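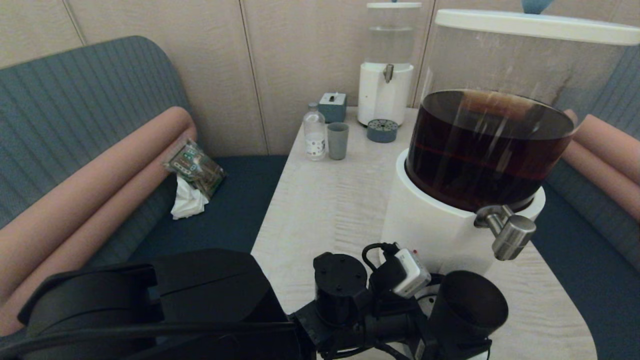

One of the tables, with the drink dispensers out.

Readers wanted for the Trelport letters evenings

Hi, I'm Roos Stevens, and I'm looking for people who like reading out loud. You don't have to be an actor. If you've ever done all the voices in a bedtime story and been told to keep it down, you're pretty much who I had in mind!

I've spent the last couple of years going through old letters that families in Trelport have let me copy. There are about 900 of them now (my hallway is a disgrace) and most are wonderfully ordinary: a sister complaining about a coat, a man trying to sell half a boat, two cousins who carried on the same argument about a fence for most of their lives. I want them heard, so starting in April we're doing a run of evenings called Mako, after the half-sold boat.

What you'd be doing: each evening has 7 readers, and each of you takes one letter writer and sticks with that person all the way through. I'll send your letters ahead of time so you can get used to the spelling, which is terrible in places and which I'd like you to leave alone. We meet once to read the whole thing through, then do it for an audience. The reading lasts 80 minutes with a break in the middle, and everyone stays seated, so no learning lines and no blocking.

I'd love to hear from all ages from 16 up, and I'm especially short of older men and anyone who can read a bit of Estonian, because the Kuusk family letters switch back and forth mid-sentence and I make a mess of them every time. Accents very welcome. If reading from paper is hard for you, tell me and I'll do large print or put it on a tablet.

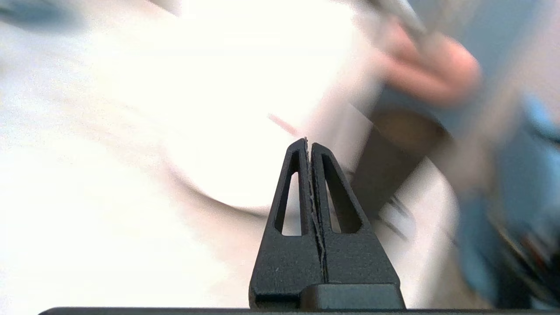

Black gripper fingers, up close.

Each reader gets a flat fee for the evening plus bus fare, and supper at the read-through. It isn't a lot of money and I'd rather say so now. We'll be at the Akon Rooms, in through the side door, and there's a ramp.

To put your name down, send me a few lines about yourself and a recording of you reading anything at all for a minute or two. A recipe is fine. Last time I got a washing machine manual and gave her the part. Phone recordings are great, please don't go buying a microphone.

You can also drop a note in the mail to Roos Stevens, Box 1507, Trelport, and I'll call you back, usually after supper. And if you have letters of your own in a drawer somewhere, bring them along too, I still have a little hallway left.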